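The Hook Comes Back: Entryway Notes from the Lindsay Building

05/05/2024

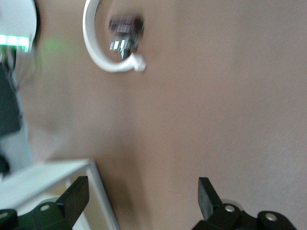 Keys, lanyards, dog leashes and wet umbrellas have been a problem on the ground floor since we moved into the Lindsay building in October. The coat closet is on the far side of the stairs and people coming in with their arms full do not walk to it. They leave things on the first flat surface, and by noon the sign-in desk is buried. When Tamer Issa asked for suggestions at the spring tenants' meeting, most of the answers involved buying a cabinet. What we are going with is plainer. It is the open white plastic kind of hook, curved like a letter C with a rounded tip, and it suits a beige or taupe background well enough that we have dropped the idea of repainting. The opening lets a strap or a ring go on with one hand.

We are ordering 40 of them. Of those, 30 go in the ground floor entry and the rest go upstairs, to be split between the print room and the kitchen. Paloma Ruiz-Ortega in 459 has the list of who asked for what. If you want one by your own door, see her before she places the order.

We looked at metal hooks first. The ones Trenadik had on display were handsome, but they had a square end, and two people at the meeting had already torn coat linings on hooks like that. The Torum rail was considered as well. It is sold in one length, it would have run into the thermostat, and we would have had to cut it.

The total for hooks, screws, anchors and a new boot tray came to $1177, which includes replacing the broken bench by the mailboxes. The bench is most of that. It is a Fuseo, in pine, with a lift-up seat. Please do not store food in it. The old bench had crackers in it from the previous tenants and we had ants until nearly the end of winter.

Placement

Hooks will go up in two rows. The upper row is for coats and bags. The lower row is for children's things and leashes, and Tae-yang Ra has asked that the lower row stop well short of the heater. He is right about that and the plan has been changed.

Please leave the two hooks nearest the front door free for visitors. Bulky winter coats should go in the closet as before. Anything wet goes over the boot tray. We will not be putting names on hooks. We tried names in the old building and spent more time on the labels than on the coats.

Anything left on a hook for more than two weeks will be moved to the lost property box under the stairs. The box at present holds several single gloves, a child's raincoat, a bicycle pump and a good set of measuring spoons. Ask at the desk if any of it is yours.

Installation

Trygve Engström is doing the drilling. He needs the entry clear on the morning he works, so expect to use the side door. A notice will go up on both landings once he has settled on a day. He could use one more person to hold the level and run the vacuum. Bring ear protection if you have it.

Angus Lindsay has asked that all old nail holes be filled at the same time. There is half a tub of filler in the supply cupboard. If you have taken down a picture or a calendar in the hallway, please mark the hole with a bit of tape so that it gets done with the others.

Leftover screws and anchors will be in a jar on the supply cupboard shelf.

12 shares
3 comments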